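Section 4: Sealing and looking after your stone worktop

The Dindevel kit will treat one kitchen's worth of stone, provided you don't own the sort of kitchen that has its own postcode. Read the whole section before opening the sealer. The lid does not go back on as well as it came off.

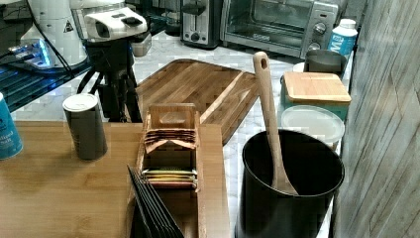
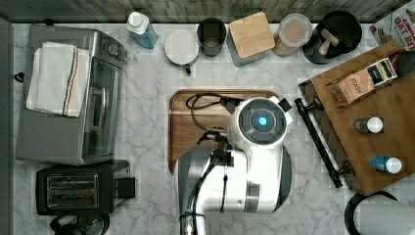
Worktops in use.

"Can I skip the water test if the stone is new?" a customer in Clodidthorpe wrote to us. You can't. New stone is often sold unsealed, and the label saying otherwise may have been stuck on by an optimist.

4.1 Water test

1. Put a teaspoon of clean water on a bare patch of the worktop, away from the hob.
2. Leave it for 20 minutes. Go and do something else.
3. Wipe it off. If the stone underneath has gone darker, it needs sealing. If it looks the same, put the kit in a cupboard and test again in February.

4.2 Sealing

1. Clear everything off the part you are treating, including the fruit bowl you were planning to work around.
2. Wash the stone with warm water and the Cornska cleaner supplied. Rinse twice.
3. Let it dry overnight. A hairdryer will not hurry this along, though we admire the effort.
4. Open a window. Put on the gloves.
5. Pour a little sealer on the white cloth and spread it in a thin, even coat, working from the back of the worktop to the front.
6. Wait 5 minutes, then buff off whatever is left on the surface with the dry grey cloth.
7. Repeat steps 5 and 6 for the second coat.
8. Keep the worktop dry for 6 hours and make your tea elsewhere.

Note: The two cloths are different colours so that you can tell them apart. Once both are soaked in sealer, this stops helping.

CAUTION: Do not let sealer dry on the stone. It leaves a cloudy film that comes off only with Rathore stripper, sold separately, and a lost weekend.

CAUTION: Sealer fumes are flammable. Turn off gas hobs and pilot lights before you start. Lay used cloths flat outdoors to dry before binning them.

4.3 Everyday care

Wipe up lemon juice, vinegar and wine at once. Sealer slows stains down, but acid will still dull the polish on marble, and we cannot seal against salad dressing.

Do not use bathroom cleaner, limescale remover or the green side of the sponge.

Stand hot pans on a trivet. If you have mislaid the trivet, a folded towel will do until it turns up.

For marks that are already there, see Section 5.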